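# How our robot goes to school on a country road

Hi! I'm Ghizlane Amrani, and I have a job that sounds made up. I help teach a robot named Flutard to find its way along a road. I can't just tell it "stay on the road, please" - it has no idea what a road is! So I show it lots and lots of examples.

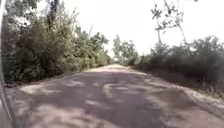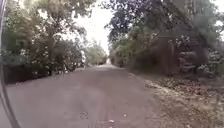 *Two of Flutard's road pictures. See the dark shape on the left of each one? It's part of the robot.*

Looks pretty plain, right? Trees, bushes, road. But think about how you know where the road is. You've seen so many roads that you don't even try. Flutard has to start from zero.

Take shadows. In the first picture there are dark patches across much of the road, and you know right away that they're shadows from the trees and bushes. A robot that has only seen a few pictures might think they're holes, or puddles, or something to steer around. When it has seen plenty of shady roads, it gets much better at guessing.

Edges are tricky too! Both pictures have a strip of dirt beside the pavement, and in the second one some loose dirt spills onto it. Where would YOU say the road stops?

That's the question I answer all day. I sit at my desk with a program called Soliman and color in the road on each picture with my mouse, a bit like a coloring book. Then the computer gets to practice. It looks at a picture, makes a guess, checks my coloring, and changes itself a tiny bit so the next guess might be closer. We do that over and over (computers don't get bored, lucky them).

So far I've colored 388 pictures. I hide almost 300 of those... no wait, that would be silly! I let it practice on 300 and keep the rest secret. The secret ones are the test. If it had already seen the test, it could just remember the answers, and I wouldn't know what it had learned.

## Try it yourself

Find a photo of a path or a street and lay some thin paper on top. Trace the edge of the path. Now ask a friend to do the same on a new sheet, with no peeking, and compare. My bet is your lines won't match everywhere - mine and my coworkers' never do, and we have to talk it over.

In July we'll collect more pictures, and I'm hoping for rain. Flutard needs puddles!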